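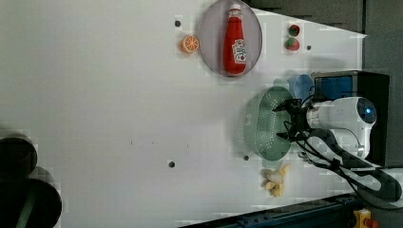

I have owned four colanders in my adult life and been let down by three of them, so when the Kamley oval colander started showing up in every "best of" list I could find, I rolled my eyes and kept draining pasta with the pot lid. Then the lid slipped one night in July and I lost most of a pot of rigatoni down the drain. I ordered the Kamley the next morning. It comes in a few colors and I picked the pale green, which I still think looks like something from a hospital cafeteria, and it's nicer to look at next to a light blue cup than it is alone on a counter. The holes run in rows all the way around, small ones, and that turns out to matter more than the color.

The claims first. The box says "drains in 8 seconds" and "tested to 1,000 washes." I don't know who stood there washing a colander a thousand times, and the box doesn't say. As for the 8 seconds, I timed it with a pound of spaghetti and the water was mostly gone by then, but "mostly" is doing some work. There was still a good spoonful sitting in the bottom. You have to tip it and give it a shake, same as every colander ever made.

What I do like is the oval shape. My sink is narrow, a single basin put in by whoever owned the house before me, and a round colander big enough for a family dinner sits in it like a cork in a bottle. The oval one fits lengthwise with room on one side for my hand. If you have a wide farmhouse sink, this will mean nothing to you and you can save your money.

Rice is where I expected it to fail. My old Irkness had holes you could lose a lentil through, and I'd find basmati in the drain trap for days. With the Kamley I rinsed two cups of long grain and lost maybe a dozen grains. Quinoa still goes straight through, so keep your mesh strainer. The company's website shows quinoa in it, in a very pretty heap. I would like to see the sink under that heap.

Berries did fine. So did green beans, and cherry tomatoes, which I dumped in from a height to see if they'd bounce out. Two did. The sides could be taller. I made a big batch of potato salad for a block party and had to drain the potatoes in two rounds, and I had bought the larger of the two sizes. The listing photo makes it look like it would hold a turkey.

Cleaning it is a mixed bag. Small holes catch starch. If I rinse it right after dinner it comes clean under the tap, and if I leave it until morning I'm there with a brush, poking at the rows one after another like I'm doing a crossword. The top rack of the dishwasher gets most of it. It did not get the spinach.

My neighbor Ruairí Lynch has the Garkix, which costs less and comes with folding legs. We swapped for a couple of weeks. His stands up higher, so the bottom stays out of the dirty water if your sink drains slowly, and I'll admit I missed that when I got mine back. But the legs fold when you don't want them to. I set a load of hot potatoes in it and one leg went, and I had to grab the rim with a dish towel. He says I hadn't clicked it in. I had clicked it in. He liked the Kamley well enough, though he complained that it wouldn't nest inside his mixing bowls, and he's right, it won't. Oval things don't nest in round things. Mine lives on top of the fridge with the bananas in it, where it makes a pretty good fruit bowl until somebody needs noodles.

I also looked at the Quách, the one with the long handle, and decided against it at the store. It felt front-heavy even empty and I have bad wrists.

A few complaints I haven't fit in anywhere else. The sticker on the bottom left glue behind, and it took oil and a fingernail to get it off. The little booklet is in six languages and in none of them does it say whether you can pour frying oil through the thing, so I haven't tried. And there is a "recipe club" code inside the box that signs you up for email. I got 90 messages before I found the unsubscribe link, which was in gray letters on a slightly different gray.

So is it worth what they charge? At full price, I'd say no. It's a bowl with holes in it, and a perfectly decent one can be had at a yard sale. I paid the sale price, a third off, and at that I don't feel robbed. I've used it for around five months, nearly every night, and it hasn't warped or stained, though I don't make much tomato sauce and I've read reviews from people who do and who are not happy. I can't speak to that.

If your sink is narrow and your current colander is shedding rice, wait for a sale and get the larger size, keeping in mind that the larger size isn't large. If you've got something that works, keep using it. I gave it three and a half stars and the site rounded it up to four.

Update: a few people asked about the rim. It does get hot when you pour boiling water in, so use a towel. And no, I haven't tried the lid they sell separately. I have a pot lid already, and we've seen how that goes.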